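How to Set House Rules for a Two-Arm Sorting Bench

Updated 7/12/18

I love this part of the job. Everybody wants to talk about grippers and code, and I get it, they're fun! But a good set of bench rules is what lets you run two arms over the same table all afternoon and go home happy. We wrote ours at the Titbridge shop over one long June, and people keep asking for them, so this is the whole thing, start to finish.

Before you start

Do your risk assessment first. House rules sit on top of it and never replace it. If you haven't read ISO 10218 and ISO/TS 15066 yet, get hold of both and read them with your own bench in mind. Your arm maker's manual comes next, and where it's stricter than your rules, the manual wins.

You'll need a roll of floor tape, a marker, a clipboard and one patient coworker.

Step 1. Draw the shared space

Two arms on one table means there's a patch both can reach. Find it. Move each arm by hand or at its slowest jog speed to the far end of its reach and mark the spot on paper laid over the table. The overlap is your shared space, and it gets its own rule:

Only one arm moves in the shared space at a time. The other one holds still or backs out.

You can loosen this later for jobs where both arms have to work together (handing a part across, say), but write each exception down by name. Ours are on a sheet called Skekden, after the project that needed the first one.

Step 2. Sort out the cables

Please don't skip this! External cables need enough slack for the wrist to turn all the way, and not so much that a loop can drag parts off the table or catch on the other arm. Run every joint through its full travel, slowly, and watch the cable the whole way. Then do it again with both arms in their most awkward poses.

Check at the start of each shift:
- plugs fully seated
- no rubbing at the joints
- loops clear of the other arm's path
- nothing pinched under a fixture

Step 3. Pick your parts and places

Small, light things are great for practice, and they're also great at rolling off and vanishing. Give every kind of part a home, and make the homes easy to tell apart by color. Keep bins low enough that the fingers can reach the bottom without the housing hitting the wall. If you use packing material in a bin, check it between runs, as it creeps up and changes your pick height.

For anything with a battery in it, including earbuds and their cases, we add three rules:
- set the lowest grip force that still holds
- stop the run if a part gets crushed or dented
- never put a damaged one back in the mix

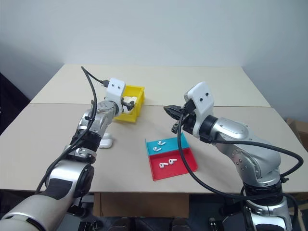
Step 4. Write the stop rules

Anyone can stop the bench. Anyone! You don't need to be trained on it and you don't need a good reason. Starting it again is a different story: only the person signed in on the clipboard restarts, and only after looking at the table, both arms and the floor.

Hands stay out whenever the arms are enabled. If a part tips over, stop first and then fix it. It feels slow for a day or so and then you stop noticing.

Step 5. Log it

Our log sheet is called Nirnov (long story) and it has 14 lines. Task, speed setting, grip setting, who signed in, what stopped it. We've filled 965 of them and I still read them with my coffee. Dropped parts go in too, even the silly ones. That's how we found out our worst hour was the one right after lunch.

Step 6. Review and trim

Go over the rules every 16 weeks, and any time you change a gripper, a table or a task. Read them out loud at the bench with the power off. If a rule makes two people point at two different things, rewrite it on the spot.

Our current set fits on one page, taped up where you sign in. The blank version is under Aydoğan in the downloads list. Change whatever you need to, and tell me what you added!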